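**Cahier d'atelier - projet Mollow, volet équipement**
23 juillet 2018
Rédaction : S. Cheng. Relecture : G. Baluyot (à faire avant transmission au service des achats).

## Objet

La présente entrée prépare la demande d'équipement du second semestre pour le poste de manipulation de textiles. Elle reprend les points laissés ouverts en février, lorsque la demande avait été renvoyée faute de ventilation entre matériel, consommables et mobilier. L'enveloppe notifiée est de 3 000 € hors taxes. Elle couvre les pinces à main et leurs pièces d'usure. Le bras fixe relève d'une autre ligne et n'est pas traité dans ces pages.

La préférence du groupe va toujours à des pinces tenues à la main, avec doigts démontables. Les doigts s'usent avant le reste, et l'immobilisation d'un corps complet pour un simple patin décollé a coûté trop de séances au premier semestre.

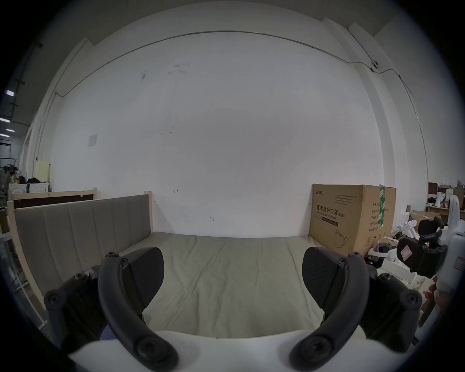
Gerardo Baluyot demande que les doigts et les patins figurent sur une ligne distincte du devis. La remarque est retenue. Les deux fournisseurs consultés, Drakholm et Skusteck, ont été priés de présenter leurs prix de cette manière, et seul Drakholm l'a fait. Skusteck propose un ensemble indivisible, moins cher à l'achat, dont les doigts ne sont pas vendus séparément.

Points à clarifier avec Drakholm avant commande :

- compatibilité des patins de rechange avec les doigts courbes ;
- délai de livraison des vis, absentes du devis alors qu'elles se perdent à chaque démontage ;
- conditions de reprise en cas de défaut du boîtier ;
- langue de la notice. Celle du lot précédent n'existait pas en français, ce que le service de prévention avait relevé.

## Poste lit

Le poste reste organisé autour d'un lit garni d'un drap, avec un opérateur et deux pinces. L'achat d'un plan de travail spécifique avait été envisagé. Suqin Cheng y est défavorable : un plan rigide ne rend pas les plis du drap ni l'affaissement du matelas, et les pliages obtenus sur table ne se transposent pas. Le lit est donc conservé, et le mobilier sort de la demande.

Restent trois dépenses mineures. Un jeu de draps de rechange, d'une teinte unie, de préférence dans le même vert. Un lot de pièces de tissu de petites dimensions, à budgéter à 50 €. De la peinture blanche pour le mur, qui porte quelques marques à hauteur du lit ; cette dernière sera demandée aux services généraux, sans imputation sur le projet.

Le carton de masques de protection médicale est pour l'instant sur le lit, contre le mur. Il occupe une place utile du côté droit. Son rangement est à prévoir avec l'achat d'une étagère, qui n'est pas chiffrée à ce jour.

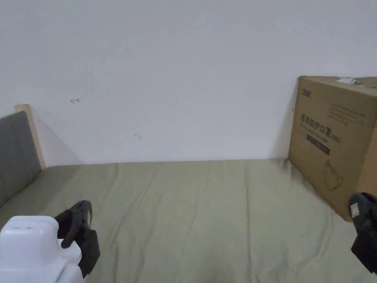
## Ventilation proposée

| Ligne | Fournisseur | Montant HT |
|---|---|---|
| Pinces à main, 2 unités | Drakholm | 1 800 € |
| Doigts et patins de rechange | Drakholm | 420 € |
| Batteries et chargeur | Shao | 310 € |
| Draps de rechange | à consulter | 120 € |
| Pièces de tissu | à consulter | 50 € |
| Réserve | - | 300 € |
| **Total** | | **3 000 €** |

Le prix unitaire de la pince est de 900 €. Skusteck offre un tarif inférieur, mais le remplacement d'un doigt y impose le rachat de l'ensemble. L'écart disparaît au premier remplacement. Le groupe propose en conséquence de retenir Drakholm et de joindre l'offre concurrente au dossier, comme l'exige la procédure.

La ligne Shao appelle une observation. Les batteries avaient été comptées en février avec les consommables, ce qui avait motivé une partie du refus. Elles sont désormais inscrites comme accessoires. Le chargeur doit accepter deux batteries à la fois - le modèle simple, moins coûteux, a été écarté après discussion.

Il est également demandé que l'état du matériel soit vérifié avant chaque prise. L'opérateur consulte les voyants du boîtier et porte l'observation au cahier, en regard du numéro de séance. Une séance commencée sans cette mention ne sera pas retenue pour le calcul d'usure.

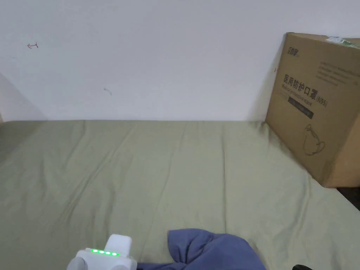 Le calcul d'usure conditionne la quantité de patins à commander. Les relevés existants sont incomplets : plusieurs fiches indiquent « patin changé » sans préciser le doigt concerné, gauche ou droit. G. Baluyot se charge de reprendre les fiches et de proposer un modèle unique. En l'absence de chiffres fiables, la quantité inscrite au devis correspond à un jeu complet par pince, plus un jeu commun. Elle pourra être revue à la baisse avant signature, la différence rejoignant alors la réserve.

## Calendrier et responsabilités

1. Relance de Drakholm sur les quatre points ci-dessus : S. Cheng.
2. Courrier de réponse à Skusteck, à n'envoyer qu'après accord du service des achats : G. Baluyot.
3. Demande de devis pour les draps et les pièces de tissu : S. Cheng.
4. Étiquetage des pinces actuelles selon la nouvelle nomenclature de l'inventaire : à attribuer.
5. Mesure de l'emplacement disponible pour l'étagère : à attribuer.

Les pinces en service ne seront pas réformées à l'arrivée des nouvelles. Elles passeront en matériel de secours et resteront au même poste, sous réserve que leurs doigts soient interchangeables avec ceux du nouveau lot. À défaut, un stock de rechange distinct devra être maintenu et la réserve n'y suffira pas.

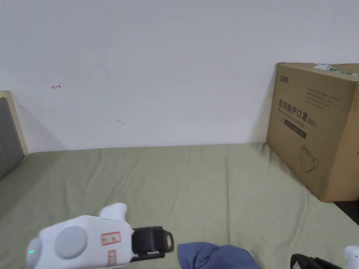 *Poste lit : pièce de tissu bleu froissée sur le drap vert, entre les mâchoires noires des deux pinces.*

Question laissée ouverte par G. Baluyot : la garantie Drakholm court-elle à compter de la livraison ou de la première mise sous tension ? La réponse est à consigner à la suite de cette entrée, avec copie du courrier du fournisseur.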